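Keyboard and Mouse Sets: Frequently Asked Questions
Kamitz Desk Supplies – Customer Help
Last updated Friday, November 20, 2020

What comes with a keyboard and mouse set?
One keyboard, one mouse, one USB receiver and a printed start guide. Batteries are included with most sets. Mouse mats, stickers and cards are sold separately unless the product page says "desk bundle."

Do I need to install anything?
No. Plug the receiver into a USB port and wait for the computer to find it. On older laptops it can take a minute the first time.

Where is the receiver?
Look in the battery compartment of the mouse. Most of the calls we get about missing receivers end there. If the compartment is empty, check the cardboard insert before you flatten the box.

Can I use the mouse without a mat?
Yes, on most surfaces. Glass and high-gloss tabletops cause trouble, and so do some very shiny paints. If the pointer skips or drifts, put a mat under the mouse before you ask for a replacement.

Round mat or rectangular mat?
A round mat takes up less room and suits people who keep the pointer speed fairly high. If you play games or do drawing work at a low pointer speed, you will run off the edge of a round one. Go with the rectangular Grurow in that case.

Does a printed design affect tracking?
On our mats, no. The print is level with the surface, and the mouse reads it the same as the plain part. A white mouse on a blue mat with small icons around the rim works as well as it would on plain gray.

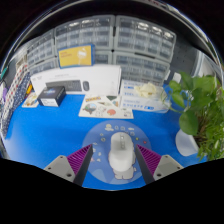

Carmela Tejada wrote to us that her printed mat tracked fine for a year and then got jumpy near the middle, and that a wash with dish soap fixed it. We would suggest the same. Use lukewarm water, rinse well and let the mat dry flat overnight. Do not put it in the dryer.

How do I clean the mouse?
Switch it off and wipe it with a slightly damp cloth. White models show marks sooner than dark ones – a drop of mild soap on the cloth is enough. Clear the sensor opening with a dry cotton swab.

Can I put stickers on the keyboard or mouse?
You can, but keep them off the underside of the mouse. Stickers do not void the warranty. Glue residue on a returned item does mean we can't resell it, and the refund will be lower.

Should I keep the box?
Keep it for 50 days, the full return period. After that you only need the receipt.

How do I reach someone?
Use the contact form and choose topic 32, "Keyboards and mice." Anju Rastogi and Vikas Dixit answer those messages on weekdays.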